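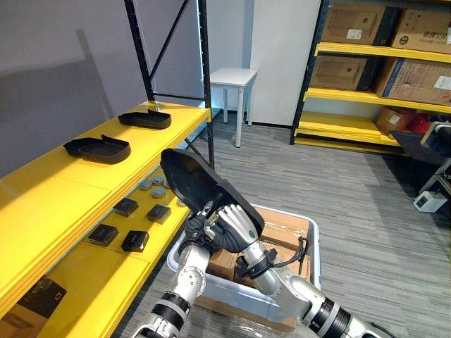
Sustley Two-Arm Handling Practice Kit

Product code 625. Ships from our Flarkovton warehouse.

Anyone who has tried to write safe working rules for a two-armed robot will know how quickly the conversation drifts off into generalities. Somebody says "keep the area clear," somebody else says "clear of what?" and before you know it the coffee is cold and the page is still blank. We put the Sustley kit together so that you can work the rules out with real objects, at real shelf heights, on your own floor, and write down what you find as you go.

The kit is built around everyday picking and packing: trays, small boxes, round pucks, shelves and a bin. It suits humanoid robots and fixed two-arm stations alike, and plenty of our customers use the same set for both (which we love to see, as it makes comparing notes so much easier!).

What you get

Shelving unit, yellow shelves on a black frame with cross-bracing
Shoe-shaped trays, black plastic, raised lip at one end
Square black boxes and round gray pucks
Translucent white bin with raised rim
The Jostham practice handbook, 39 pages, spiral bound
Wall card with the stop and restart routine

Robot and grippers are not included. Extra shelving units can be added at checkout.

About the handbook

The handbook was written by Baiba Kļaviņa, who spent a good many years setting up handling cells before she came to us, and it reads like her: patient, plain and very fond of a checklist. It doesn't replace your own risk assessment or the standards that apply where you work, and she says so on the first page. What it does is give you a starting set of house rules to argue with. A few of the ones people ask us about most:

Support a wide or hollow part with both hands before moving it off the shelf line.
Agree on a grip point for each item and write it on the item sheet.
Keep the bin on the floor inside the marked reach zone, and mark that zone with the arms fully extended.
Route cables at the wrist with enough slack for a full turn, and check them at the start of every shift.
One person holds the stop button, and that person does nothing else.
Never reach into the bin while the arms are powered.
Log every drop, even the harmless ones.

The chapter on drops has blank log sheets at the back, enough for 214 entries, and you can print more from the customer area whenever you run out.

Setting up

Allow a morning. The shelving goes together with the supplied key, and it should be leveled before anything is loaded, carpet or hard floor. Justinas Krūmiņa on our support desk is happy to look over your floor plan before you order, and he will tell you kindly but firmly if your walkway is too narrow.

Spares

Trays, boxes and pucks are sold singly or in mixed packs under the Siliņa spares range. Orders placed before noon go out the same afternoon.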